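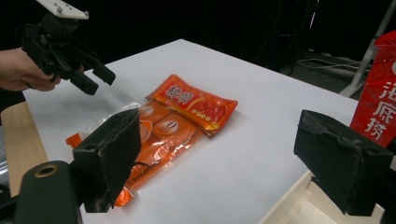
## Packing bench: who's on it after Monday?

**gukano_nights** wrote:

Hi all, long post, sorry, get a coffee. I pack snack and sauce orders at Tunstall, and for the last while a few of us have been off the line for part of the shift, doing the same little jobs over and over with the hand-held grippers so the arms can learn them. Pouch on top of a bag of sachets, pick it up, put it down, again. I don't mind it at all! It's easier on my back than the belt, and I get to sit. But the target is 3,000 goes before they bring the arms in, and we're at 2,334, and people have started doing the math on what happens to the bench after that.

Has anybody been through this already?

**plisent_pam** wrote:

We went through it at Plisent. They kept all of us, but the work did change. I used to chat across the belt all morning, and now I mind 5 stations by myself and mostly clear jams. Slippery film is the worst of it, the bags slide and crinkle and the arm just stops and waits for you. The pay went up a little. I miss the company, though, I really do.

**old_drotov** wrote:

Pam, I'm glad for you, but that's one shop. At Drotov there were about 80 of us on packing and they quit replacing anyone who left. Nobody got fired, so it never looked like anything. I wouldn't be teaching an arm my job for regular packing pay, that's all I'll say.

**gukano_nights** wrote:

It's regular pay plus the evening bump. I did ask.

**elvira_r** wrote:

Elvira Rivadeneyra here, I'm the shift lead on that bench, so take this with whatever salt you like. I think old_drotov is being too hard on it, but the pay question is a fair one and I've raised it twice. What I can tell you is that the mixed orders stay with people through February. Past that I don't have anything in writing, and I won't promise you something I don't have.

**old_drotov** wrote:

Then get it in writing, dear. I mean that kindly.

**plisent_pam** wrote:

Ask about training for the jam work too, before they hand it to the maintenance guys. We asked too late and had to wait for the second round.

**gukano_nights** wrote:

Good one, Pam, I'll bring it up Monday. Elvira, save me a seat by the door?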